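Urnska sorting room - progress note to Arnari
20 Dec 2018
From: Farzad Mirzaei

Quick one before the break, full figures to follow in January.

Since August we've been through 166 crates of mixed donations. 47 still to go, mostly the small household stuff that takes forever. Shelving along the back wall is done. Labels are half done - printer died, new one ordered out of the supplies line.

Gray bins are now in use for anything that doesnt have a category yet. Packaging and plastics go in together at first, then get split out. Slower than we wanted but fewer mistakes at the Ghasemi end, they've sent back nine items this quarter against 33 last quarter.
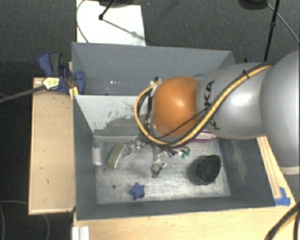 Mixed items in one of the gray bins, clear plastic at left, pink and white package toward the back.

Bins are holding up ok. Floors get scuffed, no cracks reported so far. Would like to buy a second set with lids if there is anything left under equipment.

Still open:
Clear plastics - need a decision on whether crumpled wrap counts as recyclable or waste. Asked Cleltura twice, no answer yet.
Small loose peices - no good home for these, trying shallow trays next month.
Spend - on budget apart from the printer.

Can talk through any of it by phone.

Farzad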